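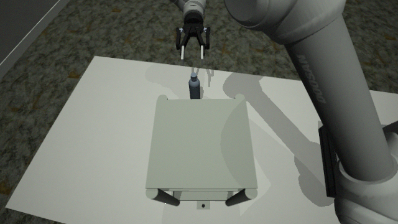 4.2 Does sponsorship pay for lap time?

The claim that title sponsorship makes a small racing team faster is repeated so often in the trade press that it is rarely tested. Asante and Gyamfi put it in its strongest form: a team that sells its name to a backer will, within two seasons, close part of the gap to the leaders. We think the evidence for this is thin, and in this section we go back over the same records to see how much of it holds.

Our sample covers 18 teams in the Gellidgate regional single-seater series. Of these, 4 changed their title sponsor during the period studied. Everything said about the effect of sponsorship in this series therefore rests on four cases, a fact that earlier authors mention only in footnotes, if they mention it at all. The best known is the Korletey team, which raced under its founder's name until it was renamed for the paint maker Kuklow. Its results improved in the second year of the deal. They had also improved in the year before it was signed, and Asante and Gyamfi's chart starts too late to show this.

Figure 3 plots average qualifying gap against seasons since the change of sponsor. The downward slope looks convincing until the Korletey entry is removed. What remains is close to flat, and one team, Stullo, goes the wrong way. Stullo switched engine suppliers in the same February that its new backer arrived, and its lead engineer left before the first race. We do not see how anyone could separate these three events with the data at hand, and we have not tried.

There is a further problem with direction. Sponsors pick teams. A company with money to spend will look for a car that is already moving up the grid, and in interviews two team managers told us so plainly. Tetteh treats this as a small source of bias that can be handled by including last season's points as a control. We doubt it. Points are a poor guide to form in a series where only the first few finishers score, and the people who negotiate these contracts see test times that never reach the public record.

The money itself is hard to trace. Ankrah's survey asked teams to state the share of their budget that came from the title sponsor, but the answers were not checked against accounts, and 20 laps of extra testing may be booked as a gift of tires in one garage and as cash in another. Our own file of 2,000 timed laps tells us nothing on this point. It can show that a car went faster. It cannot show who paid for it.

Simanjuntak has suggested in a reply to an earlier draft that a longer run of seasons would settle the matter. It might help. The rules on floor height and tire supply changed twice in the years she proposes to add, however, and each change reshuffled the order by more than any sponsor has been said to do. Until those shifts can be modeled, we would treat the published estimates as descriptions of one team's good years.

Figure 3. Average qualifying gap to the fastest car, by seasons since change of title sponsor. Solid line: all four teams. Dashed line: Korletey removed.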